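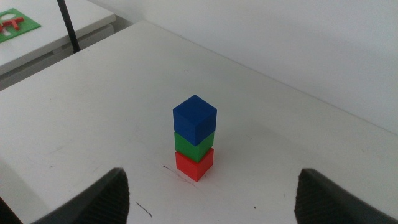 Budget planning for next year's bench work

The equipment request for our second manipulation bench was submitted on Tuesday, and several readers have asked how the figures were reached. I set them out below for anyone preparing a similar request.

The total requested is 3,000 euros. The largest part of it covers a replacement set of gripper fingers and a spare wrist camera from Praka, together with the mounting plate that Valentin Bailly specified in November. We considered the Skateo kit, which was cheaper, but its fingers cannot be replaced separately. Ludivine Huet's view is that pads wear out long before anything else does, and I share it.

A further 872 euros is reserved for the table and its fixings. The quotation came from Ngui and includes delivery to the second floor. I would advise others to ask about delivery in writing - our first quotation did not mention it at all.

Test objects are the smallest line. Stacking remains our standard exercise, and printed cubes in plain colors serve it well. I have set aside 50 euros for filament. Quentin Cordier proposed a purchased set of machined blocks at about 700 euros, and we have deferred that until there is a task that requires closer tolerances.

No provision has been made for software. The Cunano license is paid from the department's general account and runs through the end of next year.

Aurélien Maillard will review the request before it goes to purchasing. Questions concerning the quotations may be sent to me directly, or to Bastien Sabatier while I am on leave.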